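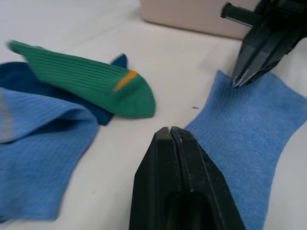 Fig. 4. Socks laid out on a white tabletop.

Loading and the Delicates programme

1. Turn socks the right way out. The Onine leaflet says either way will do, but ours came out with grit still in the toes.

2. Fill the drum loosely. Candex gives a full load as 109 adult socks. We doubt anyone at Candex has tried it. Stop when you can no longer slide a flat hand in above the washing.

3. Pour liquid into drawer 2. The line marked MAX is generous, and half of it does for lightly soiled things.

4. Turn the dial to Delicates and press Start. The display shows a time left. Treat it as a guess, as it tends to stick near the end.

Note: "Colour Guard" is said to let you mix darks and pales. We would still wash new navy items on their own the first few times.

Caution: Do not force the door. The lock lets go some 2 minutes after the drum stops, whatever the green light claims.

If code 3226 shows, check the drain filter first. The Zernitz helpline will suggest a new pump. Clean the filter, run Rinse, and see whether the code comes back before you pay for one. Semeniuk filters fit the older model only, despite the wording on the packet.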